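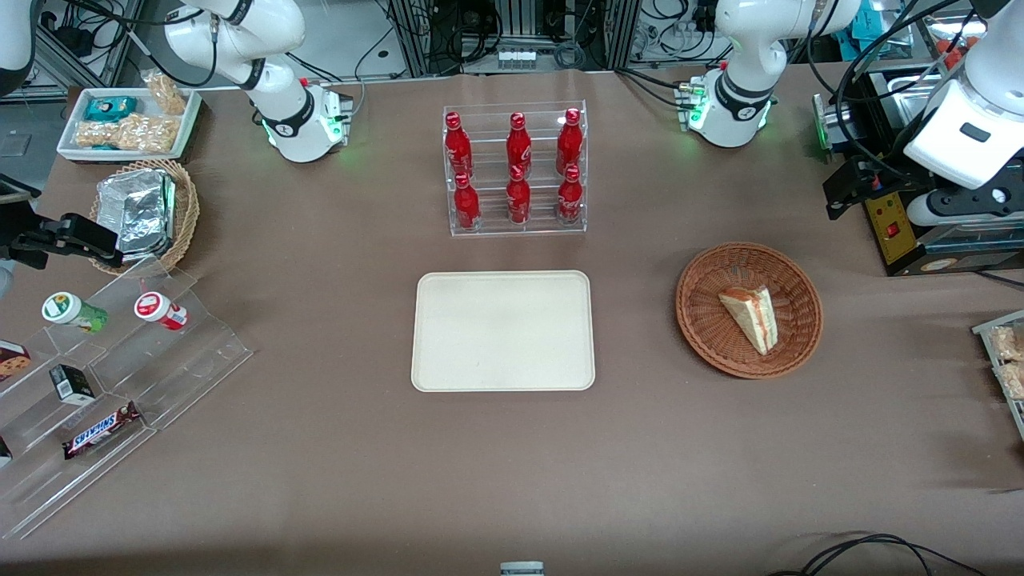
Food and Drink at the Bainbridge Meeting Rooms: Frequently Asked Questions

What is set out on the refreshment table?
Coca-Cola in red bottles is placed in the two-tier rack at the back. Packaged snacks are in the white tray, and a sandwich wedge is served from a wicker basket.

May guests use the beige tray?
Yes. Guests may assemble their selection on the tray and carry it to their seat. Trays must be returned to the table after use.

How far in advance should catering be ordered?
Orders for up to 20 guests require 2 working days. Larger groups, to a maximum of 100, require 4.

Can dietary needs be met?
Yes — please state them on the booking form. Sandwiches are supplied by Stullamel, and ingredient lists are available on request.

Whom should I contact?
Please write to Maricel Marquez, Guest Services.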